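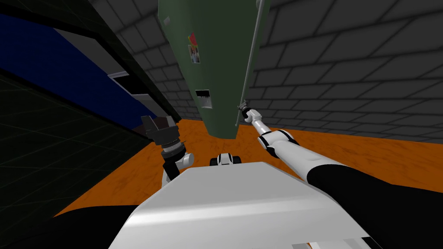

Figure 1. Tall green appliance with a vertical handle along its right edge (computer rendering).

Household Technology and Daily Life
Unit 5 handout: Keeping food cold
Instructor: Jacqueline Brunet

Reading: course packet, pages 19 to 31. Bring the packet to class.

Before the electric refrigerator

For most of the 1800s, people who wanted to keep food through the summer had a short list of choices. They could salt it, smoke it, dry it, pickle it, or put it in a cellar. Milk and butter were often set in a springhouse, where cool water ran through a stone trough. Fresh meat was bought in small amounts and eaten soon.

The ice trade changed this. Ice was cut from lakes and rivers in winter, packed in sawdust, and stored in large icehouses. By March the cutting season was over in most places, and a warm winter meant high prices in July. City families bought blocks from a wagon and kept them in an icebox, an insulated cabinet with a drip pan that had to be emptied.

How mechanical cooling works

A refrigerator moves heat from the inside of the box to the room. A liquid refrigerant evaporates in coils and takes in heat. A compressor then squeezes the vapor, which gives off its heat and turns back to liquid in a second set of coils. The cycle repeats. Know these terms for the test: evaporator, compressor, condenser, expansion valve.

Effects on the household

Shopping trips became less frequent. Leftovers became a normal part of the week – many early cookbooks for refrigerator owners gave them a whole chapter. The door also turned into a place for notes and pictures, a use the makers had not planned for.

Written work

Interview one older person about how food was stored in the home where they grew up. Write up to two pages. Worth 20 points. Late papers lose 5 points. Hand it in at the start of class.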